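Lallico cell

The Lallico cell is a tabletop robot workstation used for handling cloth and other limp materials. It consists of a single robot arm with a two-finger gripper, a wooden work surface, a mounting plate and a separate emergency stop unit. The cell was assembled at the Gavness workshop from parts supplied mainly by Pirnent, and its layout was drawn up by Gunther Reuter, who also wrote the first version of its maintenance sheet. It is used for picking, folding and laying out fabric samples, and the upkeep of its gripper fingers takes up most of the service time.

Name and origin

The name comes from the sample program for which the cell was first built, a comparison of folding methods on knitted, woven and coated fabrics. The first set of samples held 252 pieces. An earlier station, known as Aasen, had used a suction tool, which worked well on coated cloth but lost its hold on open weaves. Reuter replaced the suction tool with fingers and kept the control cabinet. The Aasen station was taken apart the following October, and several of its brackets were reused.

Layout

The tabletop is a light-colored wooden board. Wood was preferred to metal for the working area as it could be drilled for temporary fixtures and swapped at low cost when worn. Holes left from earlier fixtures are normally left open unless a fabric edge is found to catch on them.

The emergency stop is a self-contained unit with a red push button on a yellow lid, set on the work surface within reach of the operator's side. Its cable is routed off the table and must not cross the area swept by the arm. The maintenance sheet asks that the unit stay uncovered at all times, including during trials with large pieces of cloth.

Gripper

The gripper has two opposed fingers. Each finger carries a lining on its inner face, and it is the lining, more than the closing force, that decides how well a fabric is held. Smooth linings slip on coated cloth. Soft linings hold better but collect lint, and a heavily linted lining can drag a sample along after the fingers have opened.

Cloth with a raised or glittery surface is treated as a class of its own. The lumps keep the fingers from closing on the base fabric, so a grasp that looks secure may be holding only the surface texture. For these pieces the usual approach is to bring the fingers in low at a hem or folded corner, with one finger against the underside, and to close slowly. Frayed hems are a further difficulty — a loose thread may be gripped in place of the cloth, and the piece then turns as it is lifted. 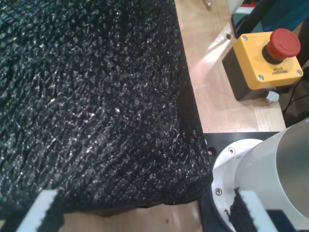 Setup

Setup begins with the arm parked and the stop button pressed in. The screws of the arm's fittings are checked by hand and then with a driver. The mounting plate is wiped down and checked for movement against the table; if it shifts at all, the table height has to be taught again.

The fingers are then closed on a strip of plain cotton. If the strip can be pulled out sideways from one end of the lining but not the other, the fingers are out of line and the finger mounts are loosened and reset. Table height is taught at 10 points, with the fingers just touching the wood. Points near the edge of the board are taught last and at reduced speed.

A trial run follows, using a sample from the same class as the day's work. Results from plain cotton are not accepted as a check for textured or sequined cloth.

Routine care

The board is cleared of small metal parts, thread ends and shed particles between runs. Linings are brushed out along their length and inspected under a lamp. Compressed air is not used near the gripper, which has no seals around its moving parts.

Linings are replaced in pairs. Records for the first long trial show that one pair lasted 1,708 grasps before the slip rate rose above the accepted limit, although textured fabrics made up only a small share of that work. Later practice has been to change linings after about 38 pieces of sequined or pebbled cloth, whatever their appearance. Old adhesive is scraped off with a plastic blade, as a metal one scores the finger and leaves ridges under the new lining.

The stop circuit is tested at the start of every session by pressing the button while the arm is moving slowly in free space. The button is then released and the arm restarted from the cabinet.

Revisions

The maintenance sheet was last revised on 27 March 2025. The revision added the separate lining interval for textured cloth and dropped an older instruction to tape down loose hems before grasping. Tape residue had been found on the linings of two grippers at Gavness, and both sets had to be replaced.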